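Le grand tri des chouchous et des bracelets

Bon, décembre, il pleut, et je me suis enfin attaquée à la boîte à bijoux de la salle de bains (enfin, LES boîtes, il y en avait dans tous les tiroirs !). J'ai tout étalé sur le couvre-lit matelassé et j'ai sorti mon petit plateau à rayures et chevrons, vert foncé et crème, que j'adore.
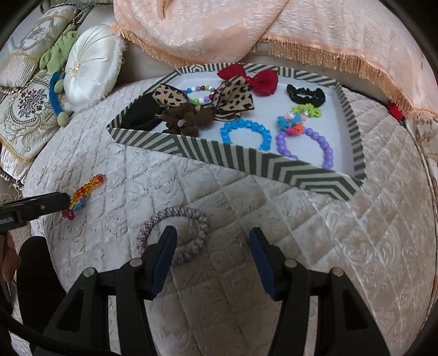 Ma règle pour ce tri : un seul plateau par fille, et ce qui ne rentre pas part chez les cousines. Wanda Pietrzak, ma voisine, m'avait prédit que je craquerais au bout de 20 minutes. J'ai tenu tout l'après-midi, avec deux thés et un paquet de biscuits quand même !

Le nœud léopard
Mon chouchou, si j'ose dire. Il est grand, il prend une place folle, mais avec un pull noir tout simple c'est parfait. Le petit nœud rouge, lui, est réservé aux repas de Noël.

Les grosses perles
Un bracelet bleu ciel et un violet, bien brillants, très années 2000. Ma grande les met ensemble et ça fait un boucan pas possible à table.

Les chouchous
Le velours noir pour tous les jours (il ne tire pas les cheveux, je recommande), et le marron tout froufrouteux pour les chignons du dimanche matin en pyjama.

Ceux que je garde pour moi
La tresse en corde rose, lilas, blanc et gris, et puis le bracelet à perles à facettes, orange, jaune, rouge, bleu et rose. Je les ai mis à part, sur le couvre-lit, et je n'ai pas encore décidé où les ranger. Si vous avez une idée de vide-poche joli à moins de 10 euros, je prends, les commentaires sont ouverts !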